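Kito Gripper Build - Progress Report to the Terkham Fund, May

Work this period was on the hand-held gripper and the tube handling task. Both finger blocks are fitted and the wrist mount has been reprinted with a thicker wall. The old mount split after 45 hours of use in the Troncoso workshop.

We have recorded 1,577 handling runs against a target of 2,000. The rest should take around 12 evenings at the bench. Runs with clear tubes take longer to review - the edges are hard to pick out up close.

Spending is within the grant. The one extra cost was a second set of finger pads.
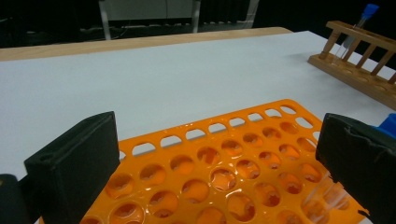
Tube task at the bench: orange rack between the gripper fingers, wooden rack with a blue-capped tube behind.

Next period: finish the runs, replace the pads and start on the arm mount. The spare motor from Zurnanico is still on order.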